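A day at the Ludosska pressing plant

Last month our small label took the Friday train to Trirnumside to visit Ludosska, the plant that will press our next record. I had wanted to see it for a long time, as we had sent them our money twice and never seen a machine. The visit is free, but you must write to them before, and they take groups in May and in autumn only.

Rasha Ghanem met us at the door. She plans the orders, so she is the person who tells you that your record is late. We got ear plugs and a very strong coffee. 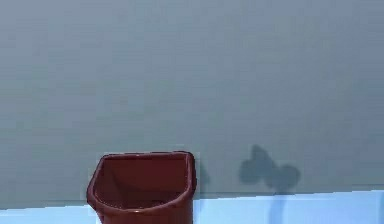 What is the smallest order they accept for a 12-inch record?
The minimum is 258 copies. It was lower before, but the price of setting up each job went up and small orders lost money for the plant.

The pressing hall is smaller than I thought. There are 7 presses, and five were running when we came in. The PVC arrives as small grains in sacks. It is heated, made into a thick puck, and the labels are pressed in at the same moment as the grooves, without any glue. I did not know this, and I have run a label for nine years! One press makes about 600 records in a shift if nothing stops it.

After lunch we listened to test pressings. The room has two turntables and old Dellix speakers, which Rasha said are kept because everybody there knows how they sound. Our friends from Tsang, who release mostly choir music, heard a small click on side B and asked for a new stamper. The plant agreed the same afternoon, but it moves their date by three weeks.

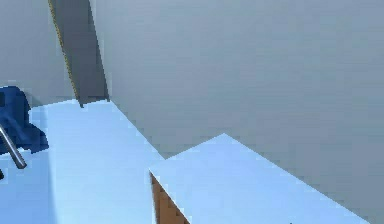

Costs and waiting time

For a standard black record the wait is now eleven weeks from the approved test. Coloured vinyl takes longer. Printed sleeves come from another firm, and you should order them early, as a late sleeve stops the whole job. Shipping is paid by weight, so please calculate the heavy vinyl well before you promise it to your buyers.

Comments (3)

petra_m: Thank you for this. Do they cut lacquers there too?

Author: They do not, you send the lacquer or the metal parts yourself.

Hollowreed: We waited fifteen weeks last year, so eleven sounds good to me.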